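Karnesgate Community Help > Home & Kitchen > Storage and moving

Small flat kitchen, no drawers, where does everything go??

Posted by Olivares
January 2026

Moved into a one bed off Karnesgate just before Christmas and the kitchen has no drawers. None. Two wall cupboards, one base cupboard that's half full of pipes, and a worktop 80 cm long once you take off the hob. Landlord says no drilling into the tiles, and the wall above the worktop is all tiles.

What I've got so far – cutlery in a jug, tea towels on the oven door, pans stacked inside each other on the floor of the base cupboard. Works ok. What doesn't work is all the flat and long stuff. Foil, cling film, baking paper, freezer bags, bin liners, the chopping boards. It all ends up in a heap and then slides out when I open the door. Had a go at sorting it last night, got the long boxes and the mesh basket out on the table and moved things about for an hour.

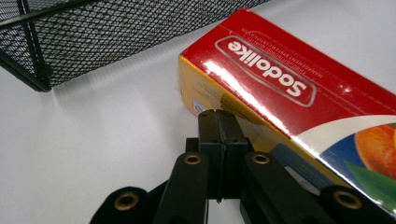 Gave up and had toast. The problem is depth I think. Wall cupboards are shallow, so anything long has to go sideways and then it blocks whatever's behind it. Base cupboard is deep enough but it gets damp near the pipes and I don't want cardboard in there. Already lost a bag of flour to it.

Budget is 50 quid, could stretch a bit if it's something I can take with me when I go. Tenancy runs to May so not looking to build anything. Happy to buy second hand. Also no car, so it has to be something I can carry on the bus.

Main things I want to know:

Is it worth getting a trolley or will it just be in the way? Floor is narrow, I can touch both sides with my arms out.

Does anyone use those racks that hang on the inside of a cupboard door, the ones with hooks over the top? My doors are thin and a bit wonky and I'm worried they won't shut.

And what do you do about damp under the sink when you can't move the pipes. Landlord has been told, landlord has not replied.

Thanks in advance, sorry for the essay.

Posted by Skatudar

Had almost the same kitchen for years. Trolley yes, but measure first. Measure the floor with the oven door OPEN. I didn't, and mine had to live in the hall every time I roasted anything. You want a slim one, the sort sold for the gap beside a fridge. Second hand they go for very little, people buy them and move. Check the wheels before you pay, thats what goes first, and check they lock.

Over door racks – depends on the gap. Shut the cupboard on a folded bit of card the same thickness as the hook. If it closes on that it'll close on the hook. If it doesn't, get the stick-on kind and put it on the inside of the door, low down. Clean the door with washing up liquid first and let it dry overnight. People skip that bit and then say the sticky pads are rubbish. Don't put anything heavy on them. Sandwich bags fine, tins not.

For long things, store them upright. Anything will do to hold them, a magazine file, a tall tub, a wire basket stood at the end of the shelf. Put the ones you use every day at the front. If the cupboard's too short for upright then top of the cupboard, on their sides, ends facing out so you can read which is which. Same for the boards, on edge not flat, with something heavy at either end.

Also – get rid of some. I had 10 takeaway tubs and four lids that fitted. Do that before you buy anything at all or you'll be buying storage for stuff you don't want.

Bin liners go in the bottom of the bin, under the bag. Take them off the roll a few at a time. Same with carriers if you save them.

Can't help on damp, mine was dry.
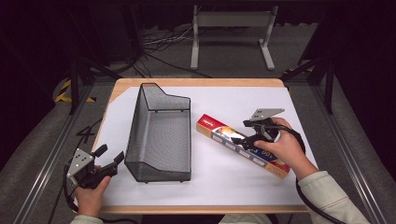
Koro

Going to disagree on the trolley. In a kitchen you can touch both sides of, it's one more thing to shove about, and you end up piling post on it. I'd spend the money on a freestanding shelf for the worktop, the kind with legs that stands over the kettle. Gives you the height back and nothing touches the tiles. Mine cost less than your 50 and came flat packed, so fine on the bus.

Damp – find out if it's a leak or just cold pipes sweating. Dry everything off, wrap a sheet of kitchen roll round each joint, leave it overnight. If one joint is soggy and the rest aren't, that's a leak and you need to put it to the landlord in writing, email is fine, with photos. If it's a bit damp all over it's condensation. Foam pipe sleeve from any DIY shop, cut to length, slips on with no tools. Leave the cupboard door ajar when you go to bed. One of those little moisture tubs helps too, the 300 ml size, empty it when it's full and don't let it tip over, the liquid is nasty stuff.

Plastic boxes with lids for anything that has to stay down there. Raise them off the base on a cooling rack or similar. No flour obvioulsy.

If the landlord still ignores you after two weeks, ring the council and ask for private renting. Keep copies of everything you've sent.

Olivares

Thank you both. Did the card test, doors won't shut, so stick-on it is. Kitchen roll is round the pipes now. Measured with the oven open as well and a trolley would only just go, so probably the shelf. Will report back on the pipes tomorow.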